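What an open day ought to show

I went to the Vusimach open day in April 2026 expecting a show. There was a printed programme and a queue for tea, and in a side room there was a table where people were using grippers held in the hand to teach a machine how to deal with ordinary things. On the table was a power strip. I stayed there longer than anywhere else.

Kohei Aoki ran the session. He said each short task is done by hand and recorded, and that his group wants 2,000 recordings before it trains anything. They had nearly 70.

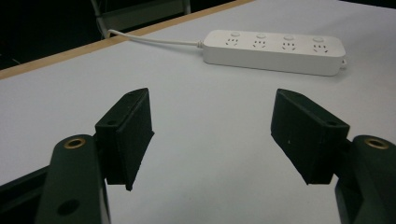
Most visitors gave it a minute and went off to the main hall, where an arm was stacking boxes to music. I think they chose badly. The arm had been set up for that one job and would do it all day. The side room showed what the work costs in time and patience, and the public should know that before it is told robots will soon be tidying its kitchens.

My complaint is with the programme. It gave the side room one line and the arm a full page. A firm that wants to be trusted should put the slow part at the front. I would also have liked a sheet on the wall saying how many attempts are thrown away, and why. I asked, and was told that Penano, the partner on the project, keeps those figures.

I'd let visitors have a go as well. Five minutes with a gripper would teach them more than the talk did, and the talk lasted 40.

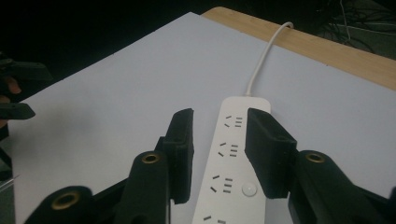

Kazue Yokoyama wrote to me afterwards to disagree. She thinks people come to an open day to see something finished, and that a room of repeated small tasks would send families home early. The arm, she said, is what gets children asking questions.

She may be right about the children. I would still move the table into the main hall next year and put the arm beside it.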